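Projects Reports People Archive Contact

Projects > Osby > Progress reports

Osby project, progress report to the Chowdhury fund
November 29, 2019
From: Nilmini Talukder

Hello all,

I promised you a report that wouldn't put anybody to sleep, so I'm going to write this the way I'd tell it if you dropped by (and please do drop by, the offer stands!). The short version is that we're in good shape on demonstrations, a bit behind on training, and well under on travel since I skipped the trip to Pronatberg.

When I wrote to you in April we had both arms on the rail and not much else. Steering two of them remotely was miserable. I'd move my left hand and the arm would follow a beat later, so I'd push harder, and then it would swing right past the thing I wanted. We spent most of the summer chasing that delay. Part of it was in our own software, where every command was being checked twice, and part of it was plain old bad smoothing settings. It feels so much better now. I can hold a flap steady with one gripper and fold with the other without gritting my teeth.

Since then we've recorded 317 full demonstrations by remote control. The plan said 3000 short clips by the end of the grant, and I'd like to talk with you about that number, because I no longer think short clips are the right thing to collect. A clip of one fold teaches the arms one fold. What we keep needing is the whole job from start to finish, including the part where I fumble a flap and go back for it. Those recoveries are gold! I used to throw them out and I could kick myself.

Cardboard is still our main material. Small trays and boxes, folded by both arms working together, with other packing and sorting jobs mixed in so the model doesn't learn that the whole world is brown.

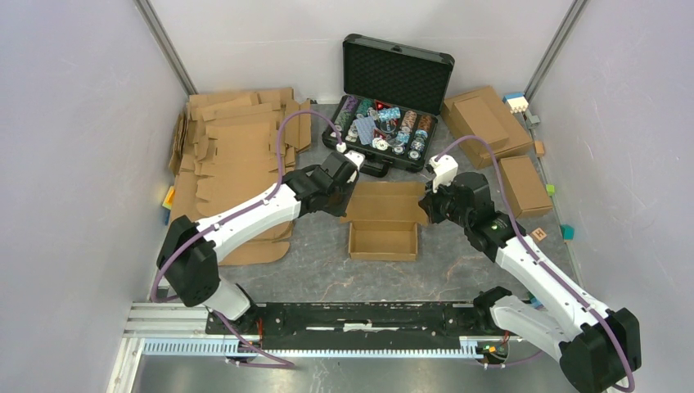

Why not just move the arms by hand and record that?

We do, for simple moves with one arm. With two arms it gets awkward fast, as a person only has two hands and each arm really wants both of them. Your own body also ends up blocking the cameras. Remote control takes longer to learn, but the recordings come out cleaner.

On the people side, we now have 8 trained operators, counting me. Training a new one takes 13 sessions, which is more than I budgeted for. The first few are pretty much all frustration, then something clicks and they get good quickly. I've rewritten the practice material so beginners start with picking up blocks and don't touch folding until later. It's helping, though I don't have enough new people through it yet to give you a fair comparison.

Training the model is where we're behind. The first version learned from the older recordings, delay and all, and it copied our bad habits faithfully: overshoot, wait, come back. It was like watching myself in April. I've pulled those recordings out and we're starting over with the newer ones. I'd rather lose the weeks now than carry that along.

Money: the gripper pads are wearing faster than Brurkley told us to expect, so I've moved some of the travel line over to spares. If that needs a form, send me the form.

Next up for me is the retraining, then a side-by-side test of hand-guided and remote demonstrations on the same one-arm tasks, so you'll have something firmer than my opinion. I'd also like half an hour of your time on the clip target before the next payment is set. Mornings are best, the lab gets noisy after lunch.

Nilmini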